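4. 中敷きを入れて足に合わせる

ブーツ本体の組み立て、おつかれさまでした!ここからは中敷きです。私はここを適当に済ませて、初日の山歩きでかかとを痛めました(笑)。

手順1 もとの中敷きを、かかと側からゆっくり引き抜きます。
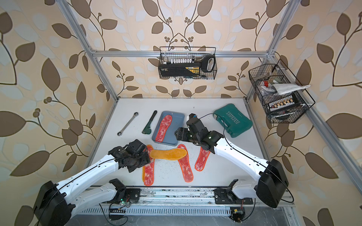 固いときは靴べらを差し込むと楽ですよ。つま先から引っぱると破れやすいので、そこだけは急がずに。

手順2 新しい中敷きの左右を確かめます。土踏まずのカーブが内側です。

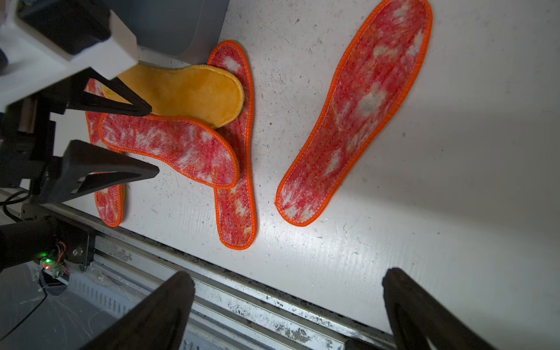

オレンジ色の縁かがりが付いた赤と白の中敷き

手順3 つま先から滑り込ませ、かかとを軽く押さえます。

注意:縁がめくれたまま履かないでください。Brendmontの細身の型は特にめくれやすくて、私も何度かやり直しました。
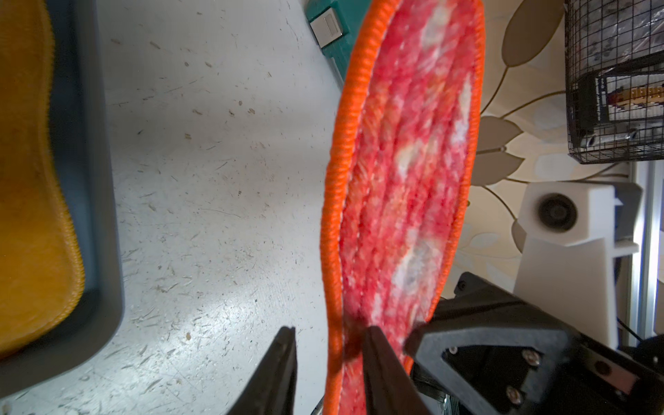

手順4 厚手の靴下をはいて紐を締め、室内を20分歩きます。かかとが浮くなら紐を一段上から締め直し、つま先が当たるなら薄い中敷きに替えてみましょう。

メモ:友人のプリートは11ミリの厚手が好みですが、私の足には窮屈でした。

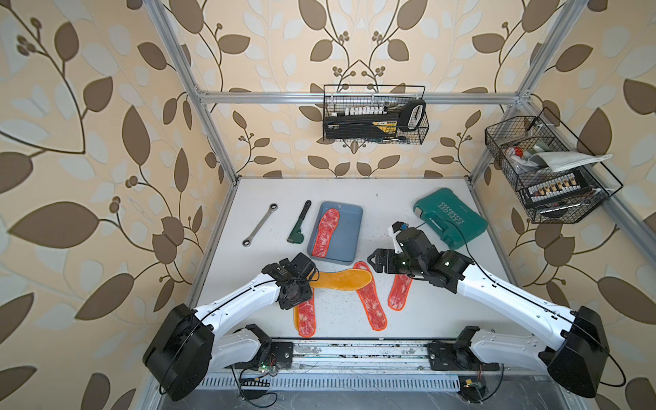 手順5 歩いたあとは中敷きを抜いて、風通しのいい日陰で干します。ストーブの前はだめですよ、縮みます!乾いたら手順3と同じように戻してください。紐の結び方は次の章で。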